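Nadstead sheet-metal transfer set: README

Status: second release, 28 Oct 2019. Maintained by Rhea Soriano. Read the section on success labels before you quote a number from us.

What is in it

633 episodes of two-arm handling of small metal parts, recorded at a green cloth-covered table with shelving behind it. Each episode has a head view, wrist views, joint positions and gripper commands. The policy trained on this data is called Garov. We don't think Garov is very good yet, and the data may be part of the reason.

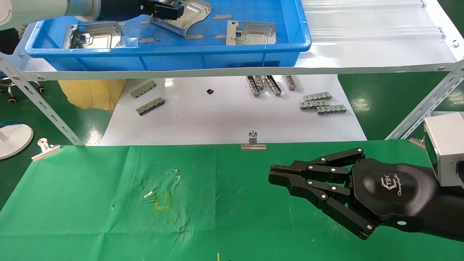

Head view. One gripper on a part in the blue tray, the other over the cloth.

Success labels

An episode is marked "success" if the operator said so at the end. We had a second person relabel a held-out portion from video alone, and they disagreed with the operator often enough that we dropped the headline success rate from this file. The old rate is still in the first release notes. Please don't cite it.

Of the 9 part types, 7 appear in both training and test. The 2 that appear only in test are flat plates, so "unseen parts" in our results table is a weaker claim than it sounds.

Known problems

Stains and marks on the cloth stay put between episodes. A policy can use them as landmarks. We haven't tested on a clean cloth.

The wrist cameras see well past the table, into the room. Background objects move from session to session and were not logged. When we masked everything beyond the table edge, Garov got worse, and we can't say which cue it had been relying on.

Gripper force was not recorded. Don't use this set to study grasp stability.
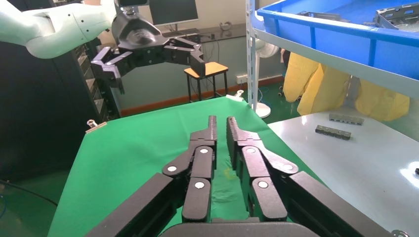 Mark Anthony Sebastian replies that the masking test proves less than this file suggests. The mask also hid the shelf where several parts start, he writes, so of course the score fell. He wants it rerun with the shelf left in before anyone blames the background.

Fair point. The rerun is planned for December and the mask script is in tools/mask. Until then, treat the background result as open.

Loading

Run unpack.sh first, then check the file list. Episodes with a missing wrist stream are listed in skip.txt and should be left out of training.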